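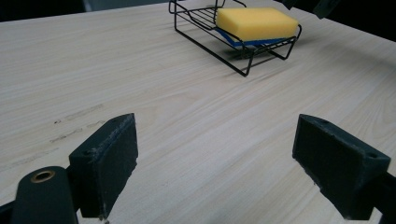
How many demonstrations do I need before a policy is worth training?

Plan on 200 for a single short task in one room, and 600 if you want it to carry over to rooms it has not been trained in. Fewer can be enough for a first check of your pipeline, but we would not judge a task on them.

Gresen Hand-Held Gripper

The Gresen is a two-finger gripper for recording demonstrations by hand. The operator holds it, does the task, and the camera on the tool records each attempt from the gripper's own point of view. There is no arm to set up at the recording stage, so one person can work in an ordinary kitchen, workshop or bathroom.

It is made by Zevent and sold as a kit or as a bare tool.

What is in the kit

Gripper with camera mount
One pair of flat pad fingers, fitted
One spare pair of fingers
Calibration card
Wrist strap
Hex key and spare screws
Carry case

The bare tool comes with the fitted fingers and the hex key only. Cameras are sold separately with both versions.

Recording

Start each take with the fingers open and the object in view beyond them. Hold still for a moment, then move in at the speed you would want the robot to use. Small household items are a good place to begin: a sponge in a wire soap dish rack, a cup, a folded cloth. Soft things forgive a poor grip, so mix in some hard ones before you decide the task is covered.

Move the objects between takes. A common fault in the sets sent to us for checking is that the rack or tray stays in one spot for the whole session and only the item in it changes. Turn it, slide it back, try another table. Pale and dark surfaces should both be in the set.

Keep failed takes. Mark them as failed in Pastine, our recording software, and they will be left out of the training export unless you ask for them.

A practised operator can record 20 takes, stop to look through them, and carry on without recalibrating. Recalibrate if the tool has been dropped or the fingers have been changed.

Fingers and wear

The pads are a wearing part. Scuffs and chips along the rims are normal with use and do not affect tracking. Change the pair when a pad no longer sits flat against the other one when closed. Always change both.

Do not paint or tape the pads halfway through a set. If you need more grip, order the textured pair and start a new set with it.

Export

Pastine writes video, gripper opening and tool position to one folder per take. The Daneshvar converter, included with the licence, turns these into the usual training formats. Naming of takes can be changed in the settings, but do this before the first session.

Orders and support

Kits are normally sent out within a week, except in January, when the workshop is closed for stocktaking. For orders and quotations, contact Parisa Ahmadpour. For questions on calibration or data checking, contact Banafsheh Nazari and include one full take folder with your message.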